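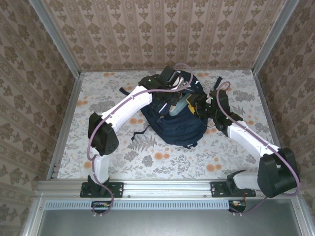
Refilwe Nkuna wrote on her form that she never carried less in the second term than in the first, whatever the timetable said, and 42 of the other comments made much the same point. We had expected the load to fall once lockers were opened in April. It did not.

Figure 2. Dark navy-blue backpack on a floral-patterned floor.

4.2 Load and journey time

Of the 2474 pupils in the Drevthorpe survey, 385 walked the whole way to school and gave a usable weight for their bag. Weights were taken at the school gate before morning lessons, with coats and sports kit left out. Pupils with longer walks did not pack lighter bags. The older year groups carried more books — mostly for science and languages — but reported less shoulder pain than the younger ones, as Kirkegaard also found.

Two schools asked pupils to leave textbooks in class. Bags there were lighter on the way in, though the gap closed in exam weeks. We return to locker use in Section 5, where the answers from parents are set beside those of the pupils.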